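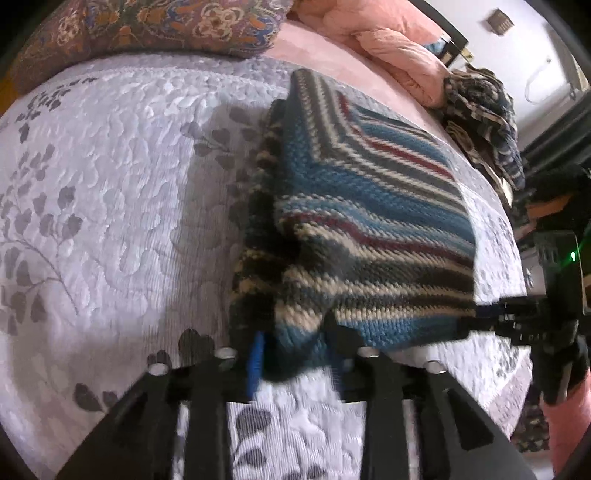 trirkow_knits wrote:
I'd wash it cold and dry it flat, whatever the label says. Mine went through a warm cycle once and came out a size smaller on one side only.

Posted 11 May 2021

hemstitch4 wrote:
Thanks. Mine has no label so I'm guessing at the fiber. It's the striped one, teal and cream and gray with the thin burgundy bands. It lives folded across the middle of the bed on top of the quilted spread, and by morning it has slid to the floor. So two questions really, washing and how to fold it so it stays put.

porchlight wrote:
Fold it in thirds the long way, then lay it across the bed with the folded edge toward the foot. If you leave the loose edge on that side it catches on everyone who walks by.

Stenov wrote:
Disagree on thirds. Thirds is too thick for a knit that heavy and you get a roll along one edge that pulls the rest down after it. Fold in half, once, and let it hang over both sides of the bed. The weight on each side holds it.

porchlight wrote:
Half is fine on a twin. On a queen you end up with nothing hanging over and it slides anyway.

hemstitch4 wrote:
It's a full. The bedspread is part of the problem I think. It has that raised wavy quilting and you'd expect it to grip, but the cover fabric is slick.

mossy_lane wrote:
I had the same trouble with a Cullo spread. Very pretty, leaves all over it, and nothing would stay on top. I ended up folding the spread down to the foot at night and putting the knit directly on the sheet. In the morning it takes a minute to put back.

Stenov wrote:
That works but then the blanket is against your skin and it needs washing more often. If you don't know the fiber I would want to wash it less.

trirkow_knits wrote:
To find out the fiber, pull a short end from the back and hold it in tweezers over the sink with a match. Wool smells like hair and goes out. Acrylic melts into a hard bead. Have the water running.

mossy_lane wrote:
Or just wash it as if it's wool and skip the matches.

trirkow_knits wrote:
You can. Acrylic doesn't mind cold water. I like to know what I own.

quietcorner wrote:
Whichever it is, check whether the burgundy runs before it goes in with anything. Damp white cloth, press it on a red stripe for a minute. I lost a pink sheet set to a Kamata throw in February, and that one had a label saying colorfast.

hemstitch4 wrote:
Did the cloth test just now. Nothing came off on it. I'm going to do cold water in the tub tonight and dry it on towels on the spare room floor.

porchlight wrote:
Roll it in a towel and press the water out first. Don't lift it by one edge when it's full of water or it will stretch.

Stenov wrote:
Agree with that one. And try it folded in half when it's dry.

hemstitch4 wrote:
I'll try both folds and see which one is still on the bed in the morning.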